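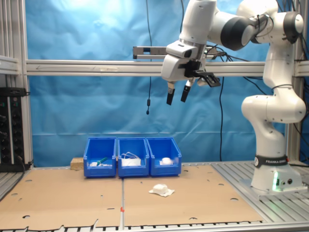 Gripper over the table, fingers open.

Julum Waxed Canvas Apron, long cut

I make these in my little shop in Lirnbridge, and this is the one I wear myself (mine is going on its third year and has glue on it in places I can't explain!). It's 36 inches from bib to hem, which covers me to just past the knee, and I cut it from the same heavy canvas I use for the Dogbe tool roll.

The straps cross at the back, so nothing hangs on your neck. I used to sew a neck loop on these and I got so many sore-neck emails that I gave up on it. There are 8 rivets, all at the pocket corners, plus a pencil slot on the left side of the bib. Lefties, drop me a note with your order and I'll move it over for free.

It'll feel stiff as a board out of the box. Wear it for a week or two and it softens up nicely. Please don't put it in the washing machine – cold water and a brush, then hang it up. When the wax gets thin, rub in some Pruren bar (sold separately, one bar does almost 8 aprons) and go over it with a hair dryer.

Colors: moss, rust, charcoal
Price: $92
Item no. 378

Rust is sold out until April, sorry! Moss and charcoal are on the shelf.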